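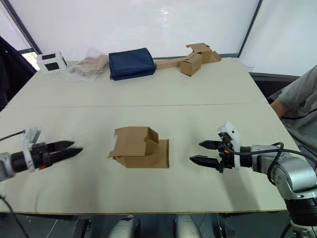 The Silten handlebar unit pairs with the Flekis phone app over Bluetooth but stops part of the way through a ride upload and shows error 522. The speed and cadence sensors are unaffected and the ride is recorded correctly on the unit itself. Customer reports the same result on two phones, one of them reset to factory settings beforehand. Customer asked whether the unit should be returned in its retail packaging, which has been thrown away. It need not be. A plain cardboard box that starts out flattened, like the one on the white table between the two arms, can be folded up and used, provided the unit is wrapped and the mount is removed first. No return has been authorised at this stage.

Ticket status: open
Priority: normal
Product: Silten handlebar unit, with Flekis app
Reported by: Krystyna Tomaszewski
Assigned to: Kofi Ansah
Second line: Zhenhua Fan

Steps to reproduce, as supplied by customer:

Record a ride with the speed sensor and heart rate strap both connected. Save the ride. Open the app with the unit within arm's reach. Wait for the sync bar. The bar fills normally to a little past halfway, pauses, and the error appears. Pressing Retry starts the bar from zero and it fails at the same point.

Customer has already tried: forgetting the unit in the phone's Bluetooth menu and pairing again, turning off battery saving for the app, removing and reinstalling the app, syncing over home wifi and over mobile data. No change from any of these.

First reply (Kofi Ansah):

Please do not use Reset All on the unit. It clears saved rides as well as settings, and the rides that have not synced exist nowhere else. Connect the unit to a computer with the supplied cable, open the folder named RIDES and copy the contents to the computer. Then send the newest file and the log file from the folder above it. The log is plain text and holds no location data. The ride file does, so trim the start and end if you would prefer your address not to be in it.

Reply from customer:

Files attached. There are 151 rides in the folder, going back to when I bought it. I thought they were removed from the unit after each sync. The app shows all of them except the last few. I have not trimmed the ride, it starts from a car park.

Notes (Kofi Ansah):

Log shows a clean connection and a clean handshake. The unit sends the ride list first, then the rides the app does not have. Failure comes during transfer of a single ride and always the same one, so the newer rides behind it in the queue are never offered. This accounts for the bar stopping in one place. Signal strength is good throughout. Radio fault ruled out, replacement would not help. Passed to second line with both files.

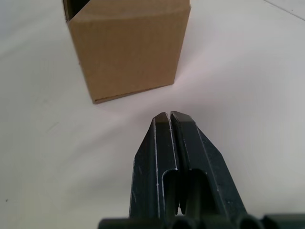

Didesska, 12 March 2018

Second line findings (Zhenhua Fan). The blocked ride has a damaged lap record. The lap was closed while the unit was in auto-pause, and the end time was written as earlier than the start time. The app rejects the ride when it reaches that record and reports 522, which in the app's own list means "transfer refused" and has nothing to do with the network. The wording on screen ("check your connection") is misleading and has been raised separately.

Reproduced on a bench unit with the current firmware. Set auto-pause on, stop the wheel, wait for the pause tone, press Lap while the display is still changing over. It does not happen every time. With auto-pause off I could not produce it at all. A second bench unit, still on the February firmware, behaves in the same way, so this is not new in the latest release.

File size was considered and dropped. The customer's ride is a long one, but a test ride with over 2,000 track points and no lap presses went across without trouble. The heart rate strap was also considered, as it was the last thing the customer added. Removing its data from the file made no difference.

Workaround sent to customer:

1. Confirm that the RIDES folder has been copied to the computer.
2. Delete only the blocked ride from the unit. The file name is given in the private note.
3. Eject the unit properly before unplugging it – pulling the cable can leave the ride list out of date.
4. Open the app and sync. The remaining rides should follow in order.
5. Upload the repaired copy of the blocked ride through the Import page of the website. It has been attached here. Distance, climbing and heart rate are as recorded. The faulty lap has been merged with the one before it.
6. Leave auto-pause off until the firmware fix is out.

Reply from customer:

All rides now in the app, including the repaired one. The lap does not matter to me. Is it safe to turn auto-pause back on if I just avoid the Lap button?

Reply (Kofi Ansah):

Yes. The fault needs both. Automatic laps by distance are also safe, as they are not triggered while the unit is paused.

Ticket status changed to: resolved, workaround in place. Firmware defect remains open under Guoqing Qin.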